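Tradbridge Lot Ledger LL-33
Bid and inventory record set for storage unit buyers

The LL-33 is a paper record set for buyers who bid on abandoned storage units and resell the contents. Each set covers 33 units. One page is used per unit: facility, unit size, opening bid, hammer price, buyer's premium, cleaning deposit and clear-out deadline. Item lines on the reverse carry resale price and date sold. 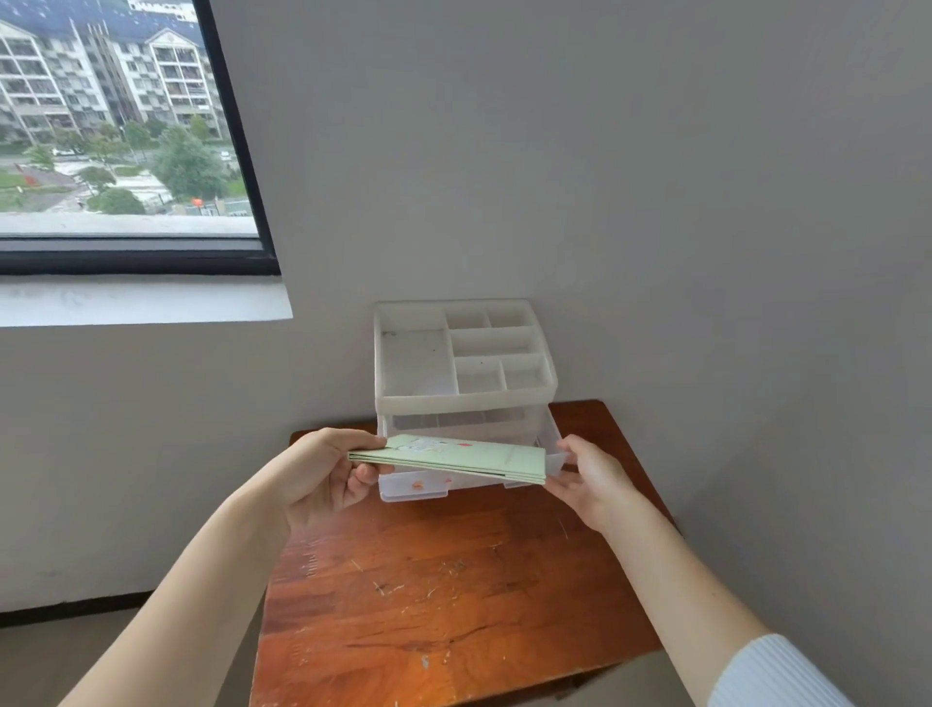

Green folders or notebooks at the table.

Pages are numbered and punched for the Clidamar two-ring binder. The binder is sold separately – part no. 1755. Carbonless duplicate pages are available for buyers who split a unit with a partner.

Contents
Unit pages: 33
Item lines per page: 15
Deposit receipt slips: 296
Index sheet: 1

Enter the deposit on the day it is paid. Most facilities hold it until the unit has been swept and inspected, and the receipt slip must be 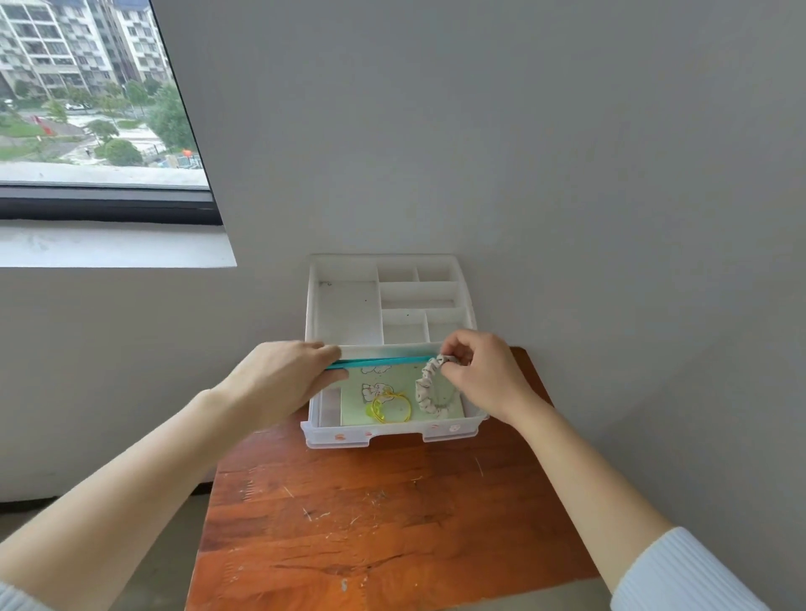
signed by the site manager at that inspection. Keep the signed half with the unit page. The other half stays with the facility.

The Sundirari edition adds a sales tax column and a line for the resale certificate number. It replaces the Nautiyal edition, withdrawn in November. Old refills fit the new cover, but the column order differs and totals should not be carried across.
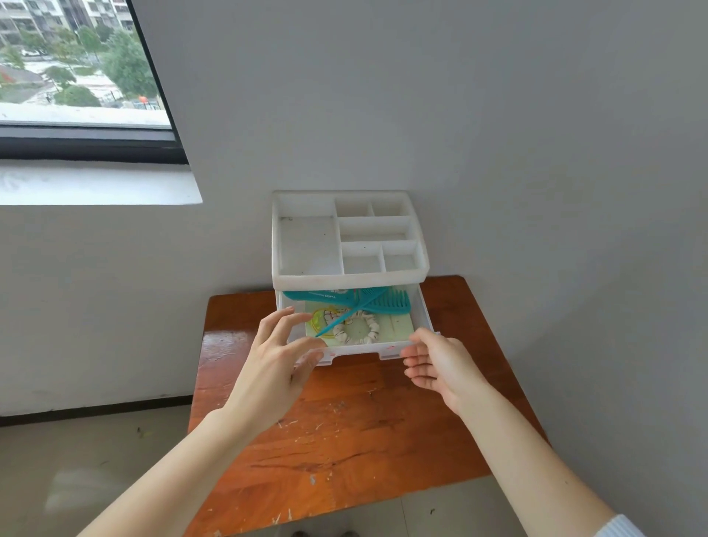

Shanti Upadhyay: The deadline box is too small if the facility gives you an extension. I write the new date in the margin. Otherwise the item lines are enough for a 10 x 10 unit, and two pages cover anything bigger.

Refills ship flat. Opened sets cannot be returned.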